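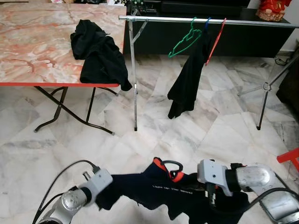

Issue 142 · September 2026

The second letter

Students who win a place abroad often find out about the money last

Laurier Dufour had his admission letter from the graduate school at Flornon pinned over his desk for seven weeks before he learned whether he could afford to go. The letter said he was in. It said nothing about the scholarship he had applied for on the same day, on what he had taken to be the same form.

"I thought it was one decision," he says. "There were two offices, and they didn't share a calendar."

His case is a common one. At Flornon, applications for the master's programs go to the departments, while applications for the Ameo Grant, which covers tuition and a monthly stipend, go to a separate office across campus. The department wants an answer to its offer within 30 days. The grant office takes as long as it takes.

This year the grant drew 3,459 applications from abroad, and 878 made it past the first reading. Of those, 142 were funded. The others were told they could still enroll at their own expense, and most had to decide within days.

Boyang Lu has worked in the grant office for six years and answers much of the mail that comes in over the spring. She says the question she gets most is whether an applicant can hold a seat without paying the deposit. The answer is yes, if they ask in writing before the department's deadline. The rule is on page 2 of the applicant guide, under a heading about housing.

"It was put there when the deposit covered a dorm room too," Lu says. "The deposit changed and the page stayed."
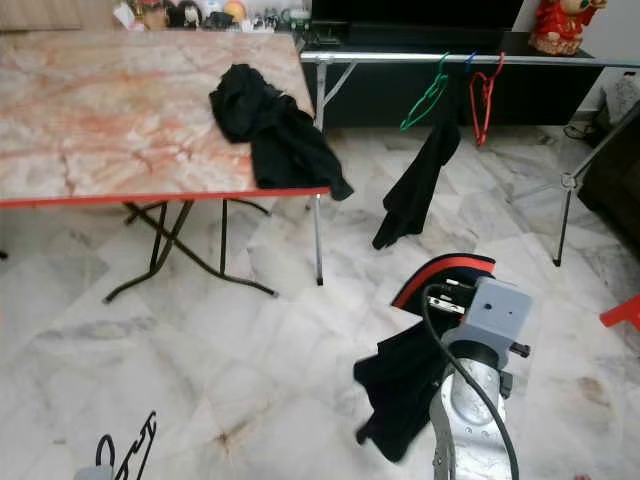 Dufour did not see the rule. He borrowed the deposit from an uncle, and when the grant came through he spent most of the summer getting the money back. A classmate from his language course turned down her offer in the same week he paid. She was later named as an alternate for the grant, but by then her seat had gone to someone else.

Other schools have handled it differently. The Urbonaitė Fellowship sends its results before any department can ask for a deposit, and it does this by closing its own applications early, in October. That shuts out students who decide late, and it means recommendation letters have to be ready at the start of the school year, when teachers are hard to reach. Zikia, a smaller program, makes conditional awards: the student gets a funding figure first and applies to departments with it in hand.

Flornon is trying something more modest. Starting with the next round, departments will add a line to the admission letter saying whether a grant application is still open, and the deadline for the deposit will move back automatically if it is. Lu would also like the rule taken out of the housing section — that change has to wait for the guide to be reprinted.

For anyone applying now, she suggests writing to both offices as soon as the first letter arrives, with the application number from each form in the subject line. The numbers are different, and a message with only one of them usually gets forwarded to the wrong place.

Dufour started classes this month. His stipend is paid on the 10th, and his rent is due on the first.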